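Two Months With the Kastton Kit

Emil Zaugg runs a small assembly shop in Pokbridge that puts together hand-cranked seed spreaders. In April he bought the Kastton, an arm-and-gripper kit from Dretinura that is sold to shops too small for a full automation line. We asked him how it has gone.

"It came in 2 crates and a box of fingers," he says. "The arm is fine. The fingers are what you spend your time on."

He had looked at a competing kit from Yazıcı and decided against it over the software license, which was billed per seat. The Kastton has no license fee. Setup took him four evenings, most of it spent on the wrist camera. The manual covers the camera in one page, and Zaugg says it needs five.

His first job for it was gear placement. Each spreader has a small gearbox, and someone used to stand at the bench and drop gears onto pegs all morning. On its best shift so far the kit placed 506. Zaugg had hoped for more, but he says the person who did that work is now in packing and prefers it.

"I started at 200 a shift and left it there for two weeks," he says. "I wanted to see what it dropped before I sped it up."

It did drop some. The default grip force was set too high for plastic, and parts squeezed out of the fingers when they were picked up off center. He brought the force down to 70 percent and the trouble mostly stopped. Support answered his emails the next day, though the first answer was a link to the page he had already read.
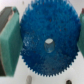

Zaugg's main complaint is with how the kit handles small teeth. The software looks for the outer edge of a part, and with coarse gears it does that well. Fine ones give it a fuzzy outline. The blue spur gear is his usual test piece: the two green fingers press on the rim from either side, right where the teeth are, and the bore in the middle stays open to the camera. "So I told it to forget the rim and find the hole," he says. He thinks that should be the factory setting.

Would he buy it again? "Yes, at that price. I'd order a spare set of fingers the same day." He plans to try it on the spreader axles next, once he has made a tray to hold them.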